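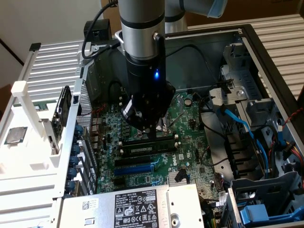

The old Dell on its side and open, with the memory slots up near the processor socket.

Review: Joly desktop memory kit (two sticks), bought from Utuder
Posted Aug 19, 2026

So I finally caved and bought more memory for the Dell, and I've had the Joly kit in long enough now to have opinions about it. Short version: I like it, I'd buy it again, and the packaging can go jump in a lake.

Some background first. My Dell has turned into the family everything machine (taxes, photos, a truly silly number of browser tabs) and it had gotten to the point where I'd click on something and go fold a towel while I waited. A new desktop that I actually wanted was $700. The guy at the repair counter in Clarnville quoted me $200 to "go through it," whatever that covers. The Joly kit was $64 on Utuder with free shipping. You can see where my head went!

I did look at the Stuvetti kit too. It comes with those big finned metal jackets on the sticks, and they look great, but I've got a cable or two running across that side of the board and I didn't want anything tall in there. Joly's sticks are plain. Bare board, a label, done. If you have a case with a window and you care what it looks like in the dark, get the Stuvetti. My computer lives under a desk next to a bag of dog food.

Okay, the packaging. It's one of those welded plastic clamshells, and I went at it with kitchen scissors for way too long, worrying the whole time that I was going to snip a corner off a stick. Inside that there's a second plastic tray, and the tray grips the sticks so hard that you have to flex it to get them out. I don't love flexing things around parts I just paid for. The instructions are a folded slip in tiny gray print, and the drawing is of a laptop. A laptop! For a desktop kit!

Putting them in was the easy part. Unplug everything, lay the case down so the board faces up, open it, and there you are. If you've never done this, the slots are the long skinny black ones, and on my board they're just above the expansion slots, so take care not to mix them up. Match the notch, press down evenly, wait for the click. The first Joly stick went in like a dream. The second one took more of a shove than I was comfortable with, and I pulled it out and started over, and then it clicked fine. My guess is the edge on that one is cut a hair thicker, but don't hold me to it.

Do wipe the dust out while you're in there. I had a fan's worth of gray fuzz and I'm not proud of it.

First boot was slow and the screen stayed black long enough that I started composing an angry email in my head, and then it came up and showed all the new memory like nothing had happened. No settings to change. I've restarted it plenty since then and it hasn't done the black screen thing again.

Does it feel faster? Yes, for the stuff I do. I keep a photo catalog and I like to drag in 300 pictures at once after a trip, and before this the whole computer would lock up until it was done. Now it chugs along and I can still read email. Tabs don't reload every time I switch back to them. Startup is the same as ever, so if that's your main gripe, spend your money on a better drive first and come back to memory later.

One thing to check before you order: look up the memory type for your exact model. The Utuder listing has a little drop-down for this, but it's buried under the customer photos and I missed it the first time around. I had the wrong kit sitting in my cart for two days.

Good stuff: the price, the low profile, worked on the first try (once I calmed down).
Not so good: the clamshell, the laptop drawing, that one stubborn stick.

I'm giving it four stars out of five. Warranty card says to register by mail, with a stamp, so that's on the fridge now. I'll update this in November if anything goes funny, and if you've run the Joly sticks next to older ones from another brand, leave a comment and tell me how it went. My old ones are in a drawer and I'm tempted.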